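Ticket 404: Incorrect ferry connection shown on Clostbridge route pages
Status: Resolved, under observation
Opened by: Nelli Kallio, Traveler Information
Assigned to: Zlata Kuzmenko, Route Data
Opened: 3 May 2019
Product: Drarkar trip planner, web and printed itineraries

## Summary

Travelers planning the overland journey from Clostbridge to De Luca are being offered a morning ferry that does not run outside the summer season. The planner then builds the remainder of the trip on that ferry, including the onward bus and the border crossing. Three travelers have written to the help desk. One missed a prepaid hotel night and has requested a refund, which is being handled under a separate ticket.

## Steps to reproduce

1. Open the trip planner and enter Clostbridge as the starting point and De Luca as the destination.
2. Select any weekday in the low season.
3. Choose "Fewest changes."
4. Review the second leg. The planner shows a ferry departing at 9:00 and a bus connection at the far landing.

Expected result: the planner offers the coastal bus, with one change at the border post.

Observed result: the planner offers the ferry and marks the connection as confirmed. The printed itinerary repeats the error and omits the border post entirely.

## Investigation log

**Entry 1, Kuzmenko.** Reproduced on the first attempt. The fault appears in both the web version and the printed version, so the display layer has been ruled out. The route file lists the ferry under service number 163 with no end date.

**Entry 2, Kuzmenko.** Compared our route file with the operator's current timetable. The operator, Sirus, publishes two timetables per year. The summer sheet was loaded correctly. The winter sheet, which takes effect in December and remains in force until the summer service begins, was received but rejected by the import tool. No alert was sent to this team.

**Entry 3, Kallio.** Called the Sirus booking office to confirm. The clerk stated that the morning ferry is not sold in the low season and that foot passengers are directed to the bus stop opposite the terminal. Tickets for the bus are bought from the driver, in cash. The clerk could not say whether the driver accepts foreign currency, so our page should not state that he does.

**Entry 4, Kuzmenko.** Found the cause of the rejection. The winter sheet contains a column for border waiting time that the import tool does not recognize. When the tool meets an unknown column, it discards the sheet and keeps the previous one in force.
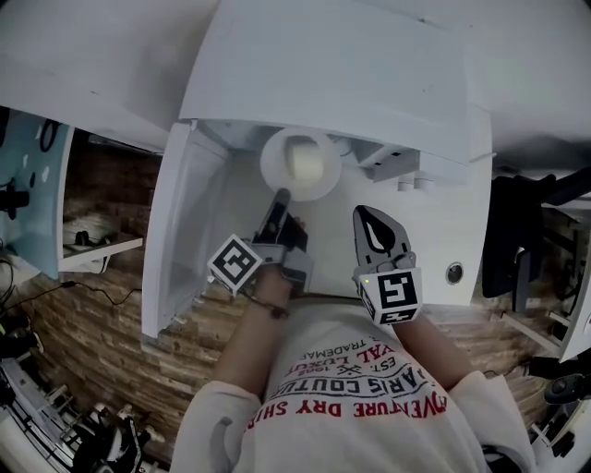

## Corrective action

The import tool has been changed to accept the waiting time column and store its contents. A sheet that cannot be read is now held for review, and a message is sent to the Route Data mailbox. The winter sheet was reloaded by hand, and service 163 now carries the correct end date.

The Clostbridge page has been edited as follows:

- The ferry is listed as a summer service only.
- The bus is given as the standard route, with the change at the border post described in full.
- Travelers are advised to complete exit formalities before boarding the second bus, as the driver does not wait for passengers who return to the counter.
- The sentence recommending an early arrival at the ferry terminal has been removed.

## Verification

**Entry 5, Kallio.** Tested 11 dates in the low season and nine in the summer season. All low season searches returned the bus. All summer searches returned the ferry, with the bus as the second option. Printed itineraries now include the border post. On two of the summer dates the arrival time at De Luca differed between the web page and the printed sheet by several minutes.

**Entry 6, Kuzmenko.** The difference in Entry 5 is a rounding matter in the print template and does not affect connections. It has been logged separately at low priority.

## Reply sent to affected travelers

Thank you for bringing this matter to our attention. The itinerary you received included a ferry that was not operating on your travel date. The information has been corrected. If you incurred a cost as a result, please reply to this message with a copy of your itinerary and any receipts. Travelers who have not yet departed should print a new itinerary before leaving.

## Outstanding items

- Check the other Sirus routes for sheets rejected by the same fault. Owner: Kuzmenko.
- Obtain written confirmation of payment methods on the border bus. Owner: Kallio.
- Keep this ticket under observation until the next timetable change has been loaded.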